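Filed under: Streets and Paving

Reading a Road After Dark
By Seren Cadwaladr

Asphalt is usually inspected in daylight, and for most purposes daylight is adequate. Potholes, raveling and failed patches are visible at noon from a moving truck. Fine cracking is harder. Under a high sun a narrow crack casts almost no shadow, and on an older surface with mixed aggregate it blends into the general mottling.

Umesh Srivastava has managed residential street surveys in Poreck for four years and does a share of the work at night. His reasoning concerns angle. A lamp carried low strikes the pavement obliquely, and any break in the surface shows as a dark line. The same crack photographed from standing height at midday may need to be marked with chalk before it can be found in the picture.

"The lamp is a tool for a limited area," Srivastava says. "Close in, the surface washes out. Too far away, you are guessing. There is a band between the two where the detail is good, and you survey in that band."

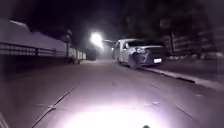 Poreck Public Works — Pavement and Footways Team

The longer crack on the left runs diagonally, which matters to the people who plan repairs. Cracks parallel to the direction of travel often follow a paving joint. Those running straight across the road are commonly thermal. A diagonal line fits neither group neatly and may reflect a utility trench, settlement at one side, or movement in the base. A photograph does not settle the question. The team's practice is to log the direction, take a width reading on site and check the utility drawings before assigning a cause.

The fainter line on the right could be a crack or a seam. The two are recorded under separate codes, and Srivastava asks his staff to leave the code blank when they are unsure. A wrong code is carried forward into the repair list. A blank one is sent back for a second look.

Streets without lane markings raise a further problem, that of position. On a marked road an inspector can place a defect by lane. On an unmarked one the usual reference is the curb or the sidewalk edge, and at night that edge can be faint. Branwen Pumphrey, who maintains the survey records, prefers offsets taken from a fixed boundary such as a wall or a railing post. Walls are rarely moved, she notes, while curbs are reset whenever a sidewalk is rebuilt.

The current register holds 1,174 open entries. Most are cracks, and most of those will be sealed. Sealing is inexpensive and works best before water has reached the base, so the timing of a survey has a direct effect on cost. Poreck completes its main round in March, after the last hard frosts, and repeats selected streets later in the year.

Night work has its limits. Color is unreliable under artificial light, and fresh patches are difficult to tell from old ones. Haze and streetlight glare reduce the useful distance further. Entries made after dark are flagged for this reason — the flag is removed once a daylight visit confirms the code.

Last updated May 14, 2022

Related
Crack Sealing or Overlay: How Poreck Decides
Setting Out From a Boundary Wall
What a Utility Trench Does to a Road Base
Eifion Foulkes on Curb Resetting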